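Brimar Folding Table - Set-up and Use Guide
Section 4: Sorting and folding soft garments
Pevano Home, revised January 2026

Read Section 3 (Leveling the top) before you start. The steps below apply to knits, ribbed tops and other light clothing. For towels and bedding, go to Section 5.

4.1 Before you begin

1. Wipe the marble-pattern top with a damp cloth and dry it fully. Lint collects in the back corners, where the panels meet the top, so run a dry brush along the joint.
2. Check that both side panels are pushed all the way down.
3. Bring no more than 15 items to the table at a time.

CAUTION: Do not place garments straight from a hot dryer on the top. Let them cool for 2 minutes.

4.2 Spreading and separating

4. Set the bundle down near the middle of the top and pull the pieces apart by hand. Leave a clear strip at the back.
5. Put like colors together. Pinks and lavenders may share a pile. Anything with a dark hem or trim should be kept where you can see the trim.
6. Find a hem or shoulder seam on each piece before lifting it. Pulling from the middle of a crumpled piece tightens the twist.

Pink pieces and a lavender garment, not yet folded:
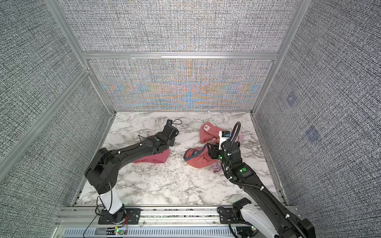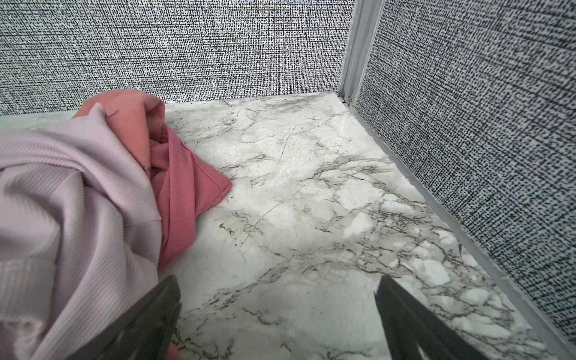 Pink cloth bunched across the top, with a dark slate-blue hem band on the central bundle:
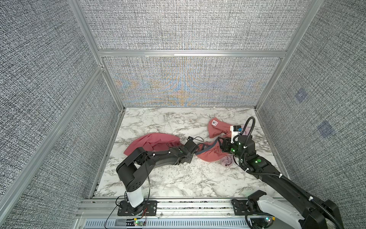 Back corner of the top, with the grey post between the panels:
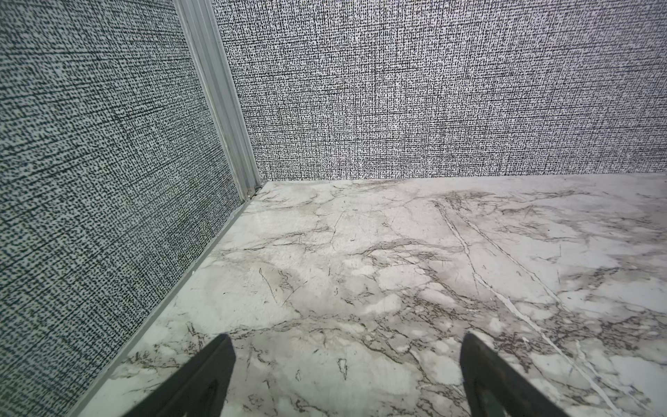
Hnatiuk writes that ribbed tops come out longer than they went in if you smooth them toward you, and asks whether the guide could say so. It is a fair point, and step 8 has been changed. The same letter asks for a wider top, for which see the Tikik extension leaf, part 268.

4.3 Folding

7. Lay one garment face down, hem toward the front edge. Flatten it with open hands, working from the center out.
8. For ribbed fabric, pat the piece flat - do not drag it. Ribs stretch easily along their length and the two sides will no longer match.
9. Fold each side in to the center line, then fold the sleeves back down over the body.
10. Bring the hem up to the neckline. Thick items need only this one fold. Thin items can be folded once more.
11. Stack with the folded edge facing out.

NOTE: If a colored hem leaves a mark on the top, use the cleaner supplied (part 538). Do not use scouring pads, as fine scratches will show on the lighter parts of the pattern.

4.4 After use

12. Clear the top and brush out the corners again.
13. Do not store wet items on the table overnight.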